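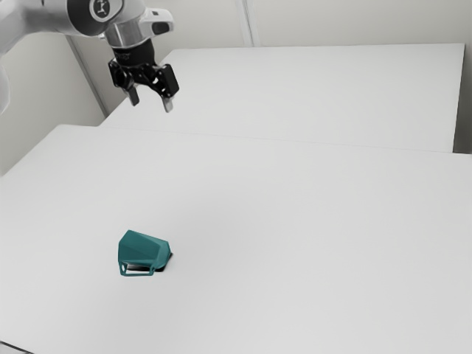 Bon, je me lance, fil sur la recherche d'une table d'occasion quand on emménage dans 3 pièces biscornues. J'ai passé tout le mois de janvier là-dessus et j'ai des choses à dire. Première découverte : le mot « table » dans une petite annonce ne veut rien dire du tout. Table de cuisine, table à tapisser, guéridon, planche sur tréteaux, tout y passe ! Au départ je voulais une seule grande table, et puis l'idée de deux tables blanches placées l'une derrière l'autre, comme là-haut, a fait son chemin. On en pousse une contre le mur quand on est deux, on les rapproche quand la famille débarque.

Deuxième post, les mesures. Prenez un mètre. Un vrai, pas celui de l'appli du téléphone (j'ai essayé, il me donnait une cuisine plus large que l'immeuble). Mon mur libre fait 164 cm entre la porte et le radiateur. J'ai écrit ce nombre sur ma main pendant une semaine entière.

Troisième post, les vendeurs. Il y a ceux qui répondent dans la minute et ceux qui répondent « oui » au bout de huit jours. Oui à quoi ?? J'avais posé quatre questions. Une dame de Merkberg m'a envoyé les dimensions de son buffet à la place de celles de la table, et comme il était très joli j'ai failli changer de projet.

La visite la plus longue, c'était à Plarnport. Un monsieur adorable, Thaddäus Fuchs, vend le mobilier de son ancien salon de thé. Je venais pour un plateau de 154 cm, je suis restée tout l'après-midi. Il m'a raconté les habitués, la tarte aux quetsches, le service du dimanche matin… Je suis repartie avec 7 cuillères et zéro table — le plateau était parti la veille.

Petit aparté pour ceux qui me demandent en message privé : non, je ne repeins pas. J'ai repeint une commode une fois dans ma vie, elle colle encore l'été.

Côté transport, mesurez aussi le coffre, hayon ouvert ET hayon fermé. Et la cage d'escalier. Et l'ascenseur en diagonale si vous en avez un (moi non, troisième étage, mes mollets vous saluent). Les pieds démontables, c'est la question à poser en premier, avant le prix, avant l'état, avant bonjour presque.

Pour finir j'ai trouvé chez Eberhard, le dépôt-vente derrière la gare. Deux petites tables dépareillées, un centimètre d'écart en hauteur, je glisse un carton plié sous les pieds de la plus basse et on n'y voit rien. Waka, le chat, a déjà choisi la sienne. Je cherche maintenant des chaises, donc si quelqu'un en a quatre qui traînent dans un garage, je suis preneuse — même bancales !

Imprimer ce fil | Envoyer par e-mail

Commentaires

lulu_des_toits : Le coup du hayon fermé, je l'ai appris avec un matelas sur la nationale. Merci pour le fil !

Marc-P : Et le tarif des cuillères ?

brocante_et_cie : Pour l'écart de hauteur, des patins en feutre à la place du carton, ça tient mieux et ça ne raye pas.

Nadège : J'ai deux chaises paillées, je t'écris en privé ce soir.

Contact | © Tous droits réservés | Haut de page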